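Chore automation

Chore automation is the use of general-purpose machines to carry out small manual tasks in homes, offices and light workshops. Typical tasks include clearing a table, returning objects to a shelf, sorting small parts into trays, folding cloth and wiping surfaces. The term usually excludes single-purpose appliances such as dishwashers and floor-cleaning robots, and also excludes fixed production lines in which parts always arrive at a known position.

Definition and scope

A chore, in the sense used in this field, is a task with a loosely stated goal and an unplanned starting arrangement. "Put the desk in order" is a chore. "Move the part from fixture A to fixture B" is a transfer operation, and has been performed by industrial arms for decades. The difference lies mainly in how much the machine must work out for itself before it moves.

Shop-floor chores sit between the two. Restocking a bin, sweeping a bench and laying out hand tools are repeated every shift, but the objects are seldom left in the same place. Workshops often handle this by adding fixtures, colored outlines or divided drawers, all of which reduce the amount of sensing required. Such changes are less common in homes.

Hardware

Most systems use a single arm with six or seven joints and a two-finger parallel gripper. The fingers are often tapered, which allows them to enter narrow gaps but reduces the contact area on curved objects. Suction cups perform well on flat, sealed surfaces and poorly on cloth, mesh and dusty parts. Hands with several fingers can reposition an object after grasping it, at the cost of more motors, more wiring and more frequent repair.

Cameras are mounted on the wrist, on a fixed post, or both. A wrist camera gives a close view during the final approach but loses sight of the wider area. A fixed camera keeps the area in view and is often blocked by the arm. Force sensing at the wrist is used to detect contact with a table or shelf, and is the usual safeguard against pressing too hard.

Control methods

Earlier systems followed a fixed sequence: detect the object, estimate its position, select a grasp from a library, plan a path and execute it. An error at any stage was normally passed on to the next. This arrangement is still used where the objects are few and known.

Later systems learn a direct relation between camera input and arm motion, either from recorded human control of the arm or from trial and error in simulation. Learned controllers recover better from small disturbances. They are harder to inspect, and a failure may have no single identifiable cause.

Simulation is widely used for training and for screening. It is cheap to repeat, allows lighting and layout to be varied, and gives exact object positions for scoring. Its weak points are friction, soft materials and cables, which remain difficult to model. A controller that passes in simulation is therefore normally tested again on physical hardware before any claim is made for it.

Benchmarks

The Dusutgate task set is a simulated benchmark for tabletop and shelf chores. It contains 178 task layouts, each defined by a starting arrangement, a short written instruction and a scoring rule. In one published round, the Floltenel controller was run for 2,974 attempts across the full set. Attempts ending in a drop, a collision or a time-out were scored as failures, with no partial credit.

Nineteen layouts were later withdrawn from the set after their scoring rules were found to accept an object left hanging over a shelf edge. Scores from before and after the withdrawal are not directly comparable.

Desk items are common in sets of this type. A computer mouse has a low, rounded shell with few parallel faces, so the direction of approach matters more than it does for a box or a can. Shelf tasks add a limit on the height and angle of the wrist.

Simulated workspace: a computer mouse on a white tabletop (first view) and a wooden plank with horizontal surfaces above and below it (second view).

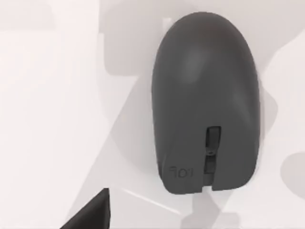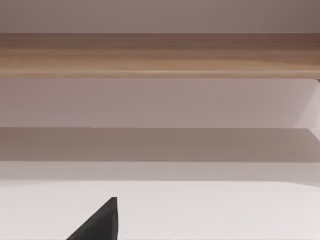

Present capability and dispute

On the strength of results such as these, the developer Hirnirden has described light tidying as a solved problem in prepared rooms. Phí disputes the description, arguing that a prepared room has already had the hardest part of the chore done to it, and that a machine should be scored on the whole job, including the time a person spends resetting it after a failure. By that measure, Phí holds, a tidying arm that needs help 2 times in an evening has saved its owner very little work. Hirnirden maintains that resets belong in a separate figure, as they depend on the household as much as on the machine. The two positions have not been reconciled, and published results continue to use both forms of scoring.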